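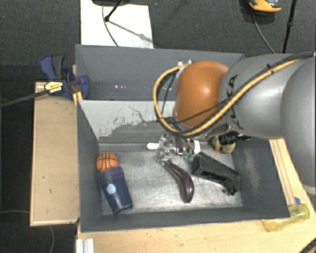

Photo: Kauppinen cell, Prastotthorpe workshop

July, notebook, bin picking cell

Stopped at 14:20. Protective stop on the KUKA while going down into the front compartment, third one since lunch. Robot stayed put, so I went through the log before jogging it out.

All three stops came on moves toward the divider side with the wrist turned past 50 degrees. Same grasp planner settings as last month. Joint torque climbs before the fingers get near anything, so I don't think it's a collision with the bin. My guess is the thick yellow hose. It loops out wide past the orange cover and I think it goes tight when the wrist turns that way. Ran the same moves with the wrist held under 50 and got 16 picks with no stop.

The chipped paint on the divider is old, from the Conumon gripper trials. Not related.

Done:
- speed down to 20 percent
- wrist limit set in the cell config (take it out again after the hose is fixed)
- clamp on the left wall checked, tight

To do:
- reroute hose, move the strap further back on the link
- check the connectors at the end of the loop for strain
- rerun with the eggplant and the navy container, they forced the worst wrist angles

Keep hands out of the bin until the brakes are on. The stop clears from the pendant and the arm can move right after.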